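Home & Studio > Painting and Printmaking > Tips
33 shares
7 comments

Keeping a small painting room in order

These are the habits I've settled on after painting and printing in the back bedroom of a terraced house in Ustby. The room gets north light, has one radiator and one double socket, and the sink is down the hall. Most of the tips will suit a bigger room too.

Brushes

Wipe the brush on a rag before it goes anywhere near water or spirit. Most of the paint comes off on the rag and the jar stays usable for far longer. For oils I keep two jars, one for the first swill and one for the second. Leave the first jar overnight with the lid on and the pigment sinks to the bottom. Pour the clear part into a clean jar and use it again. The sludge goes to the tip with the old household paint, never down the sink.

Wash acrylic brushes as you go. If one has gone hard at the ferrule, soak it in brush cleaner and work it with an old toothbrush. Sometimes it comes back as a scrubbing brush and sometimes it's finished. Don't stand any brush on its hairs in a jar, even while you answer the door.

Hog bristle that has splayed can be washed with plain soap, shaped with the fingers and wrapped in a strip of damp newspaper until it dries. Do this on a Tuesday night and it should be fit for the weekend.

Palettes

A sheet of glass with white paper taped to the back is easier to clean than any wooden palette I've owned. Get the edges ground, or bind them with cloth tape. Dried acrylic lifts off with a wallpaper scraper after a wet cloth has sat on it for a while. Dried oil needs the scraper and some patience.

If you have oil paint left at the end of a session, cling film pressed right down on to it will keep it soft for a couple of days. Umbers dry first, so don't put out more of those than you need.

Paper

Store paper flat. A plan chest is the proper thing, but two sheets of hardboard with the paper between them will slide under most beds. Keep it off an outside wall. I lost a good pad of heavy watercolour paper one November to a damp patch I hadn't noticed behind the wardrobe.

Soak and stretch anything light before you put a wash on it. Gummed brown tape is the one to use, and the board should be bigger than the sheet by a hand's width all round. Lay it flat to dry, away from the radiator. Heavier paper will mostly look after itself, though a very wet sky can still make it cockle.

To flatten a finished drawing that has buckled, mist the back lightly, lay it face down between clean blotters and put a board and some books on top. Change the blotters the next day. Don't try this with pastel, or with any ink you haven't tested.

Clothes and rags

Keep one set of clothes for painting and change before you start, including shoes. Acrylic on fabric has to be dealt with while it's wet: cold water from the back of the cloth, then washing-up liquid, then cold water again. Once it's dry you can pick at it, but smooth synthetics tend to snag before the paint lets go. Printing ink should be blotted and left alone until you can get at it properly. Rubbing pushes it in.

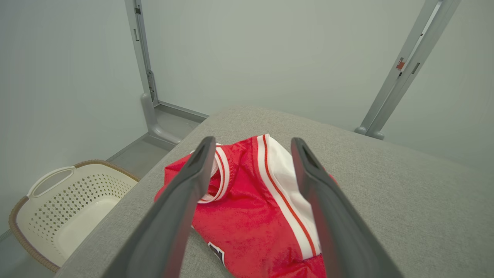
Red top with a striped collar

Old cotton makes the best rags. T-shirts, pillowcases and worn sheets all soak up well. Shiny sportswear is no use at all, it just moves the paint about. Cut off buttons and zips before you use a shirt on anything with a soft surface.

Rags with linseed oil on them can heat up and catch fire if they are left in a heap. Open them out flat outdoors to dry, or put them in a metal tin of water with a lid on until you can get rid of them. Don't put them in the kitchen bin.

Light

Ceiling bulbs are nearly always too yellow and in the wrong place. I use a clip lamp with a daylight bulb, set high on the left because I'm right-handed. Swap sides if you aren't. If you have a south window, tracing paper taped over the lower half takes the glare off.

Look at the work by the light it will hang in before you call it done. Greens in particular change a lot once they're in a living room with the lamps on.

Hanging and framing

Use two hooks for anything wide. One hook means straightening it every time a lorry goes past. Put the hooks the same distance in from each side and check with a level across both, not along the skirting board. Old skirting boards are rarely straight.

Felt pads on the bottom corners of the frame let some air behind and stop marks on the wall. Works on paper should be out of direct sun and should never touch the glass, so use a mount or slips. I buy offcuts of mount board from Cronin in Clunavby, where a mixed bundle is usually cheaper than one full sheet. Ask for the acid-free.

Dust a frame with a soft brush. If you clean the glass, spray the cloth and not the glass, or the liquid will creep under the edge and into the mount.

Keeping a record

Write on the back of everything: title, month, paper or ground, what it was varnished with. Pencil for paper, and for canvas a marker on the stretcher bar only. I keep the same details in a cheap notebook, numbered, and I've passed 200 entries. When I wanted to remix a grey I'd used years before, it was in there under Truvavura, the harbour series, along with the two blues I'd forgotten.

Labels tied on with string last longer than sticky ones. A box of 100 luggage labels takes up hardly any room in a drawer.

Filed under: studio, brushes, paper, framing

Search this site
Type and press enter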